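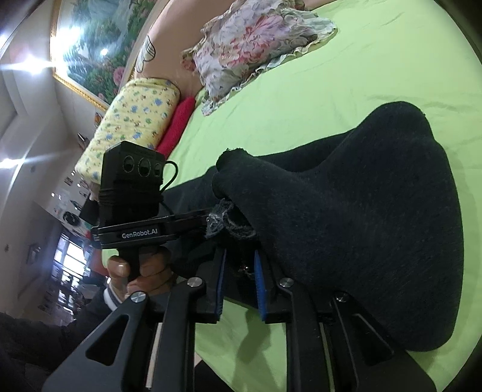 ¿Cómo se dobla una prenda negra grande y blandita para que no acabe hecha una bola en el cajón? Extendiéndola entera sobre la cama, alisando con la palma desde el centro hacia fuera y doblando en tercios a lo largo antes de hacer ningún otro pliegue.

Abro hilo de doblado porque llevo toda la tarde con la ropa de invierno y ESTOY FELIZ. Me chifla esto, ya lo sabéis los que andáis por aquí desde hace tiempo 🖤

Primero: la cama. Yo doblo siempre encima de la bajera, sin colcha ni cojines ni nada. Y si la bajera es clarita, mejor que mejor. El negro sobre verde lima se ve de maravilla, cada borde y cada esquina en su sitio, y la pelusa también (ay, la pelusa).

La pelusa. Antes de doblar, rodillo. Siempre. Dos pasadas, una a lo largo y otra a lo ancho. Yo uso uno de Botha que compré en marzo y sigue pegando como el primer día, pero con cinta de embalar enrollada en la mano también sale, ¡os lo juro!

Con las telas negras que sueltan pelillo hay un truco que me encanta: doblar con la cara buena hacia dentro. Así lo que roza contra las otras prendas es el revés y el lado bonito sale limpio en noviembre.

Paso que todo el mundo se salta: mirar los bordes. Un trozo gris deshilachado se esconde en un pliegue con una facilidad tremenda, y luego lo guardas así y al sacarlo hay el doble de hilos. Tijera pequeña, se recortan los sueltos (¡sin tirar!) y, si hace falta, unas puntadas de sobrehilado. Cinco minutos y listo.

Y ahora sí, a doblar. Tercio izquierdo al centro, tercio derecho encima, alisar. Luego desde abajo, en vueltas de unos dos palmos, sin apretar. Si se levanta una montañita en medio no sigáis, que no se va sola: se abre el último pliegue, se estira y otra vez.

Me preguntáis por las cajas: son las de Grisgate, las de 40 cm de fondo. Entran justo en el hueco de debajo de la cama y las prendas gordas caben tumbadas, que para mí es media vida.

Ah, y etiqueta por fuera! Yo pongo "negros gordos" y "negros finos" y me entiendo perfectamente 😂

Me queda el montón de las bufandas, que es mi favorito con diferencia. Si tenéis una forma de guardar las de flecos sin que se enreden, contadme, que las mías son un nudo precioso y las quiero peinaditas antes de cenar.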